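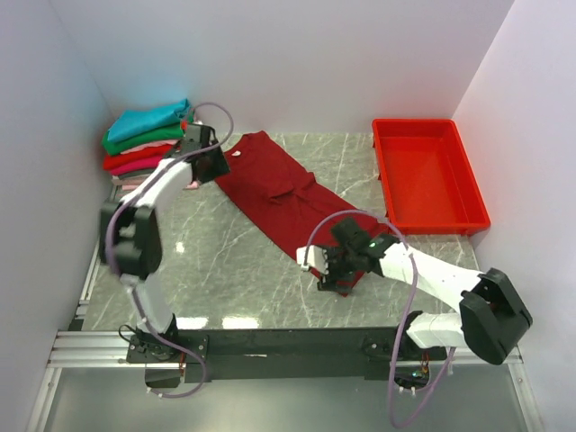

Minutes – Information Security Review Meeting

June 17, 2026, Clurkasberg office, second floor

Present: Nesrin Tokgöz (chair), Ekrem Dağdelen, Necati Kaplan, Aslı Akbulut (minutes)
Apologies: Ertuğrul Yalçınkaya

1. Minutes of the May meeting

Accepted with one correction. Item 4 said the old file server had been "retired." Necati pointed out that it is still switched on and still has a shared folder open to all staff. Changed to "due to be retired." Nesrin asked for a date. None was given.

2. Phishing test results

Ekrem presented the figures from Rultus, who ran the test. Of the 3,050 messages sent, 21 led to someone typing in a password. Rultus calls this an excellent result in its report.

Aslı asked how many of the messages reached an inbox at all. Ekrem did not have the number. Necati said the mail filter had been catching messages from the Rultus domain for part of the test, and that a low click rate on mail people never saw is not worth much. Ekrem thought most had been delivered but agreed he could not show it.

Nesrin noted that the same company sells us the training and grades it. The word "excellent" is not to go into the quarterly report until the delivery logs have been checked.

Action: Ekrem to get the delivery logs from Rultus and compare them with our own.

3. Zoron password manager 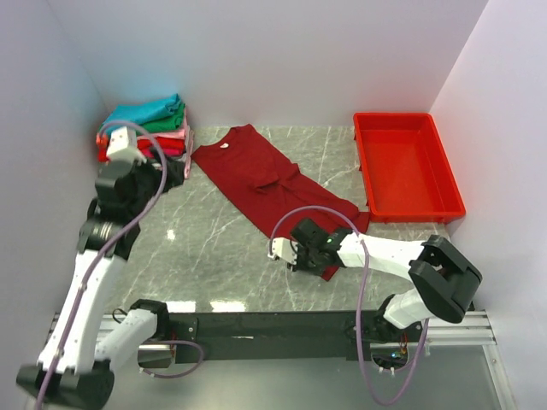 The trial license covers 1,000 accounts and Zoron would like us to sign for the full term before it runs out. Necati has read the security paper the salesman left and found it short on detail. It says vaults are encrypted "to the highest standard" and does not say who holds the recovery keys. He has asked twice. The first answer was a brochure and the second was an invitation to a webinar.

Ekrem was in favor of signing. Staff in accounts like the product, and the spreadsheet of shared logins is still in daily use there, which everyone present agreed is worse than any vendor. Nesrin accepted the point about the spreadsheet but would not sign on the strength of it.

Agreed: no signature until the recovery key question is answered in writing. The spreadsheet is to be locked down in the meantime.

Action: Necati to write to Zoron again. Ekrem to restrict access to the spreadsheet.

4. Şimşekoğlu remote access

Şimşekoğlu still has 2 standing admin accounts for maintenance on the billing system. Neither uses a second login step. Ertuğrul had sent a note saying the contractor promises to fix this "shortly" – the same word appears in his note for the last meeting.

Aslı suggested turning the accounts off and opening them on request. Ekrem worried about delays if billing goes down overnight. Necati said the on-call desk can open an account in a few minutes, if the desk picks up the phone. Agreed to try it.

Action: Ertuğrul to tell Şimşekoğlu. Necati to disable both accounts once the on-call desk has the procedure.

5. Any other business

Aslı asked whether the backup restore test had been done. Ekrem said the backup software reports success every night. Nesrin said that was not the question. Carried over to the next meeting, with Ekrem to restore one full mailbox beforehand and bring the result.

Meeting closed. Next date to be set by email.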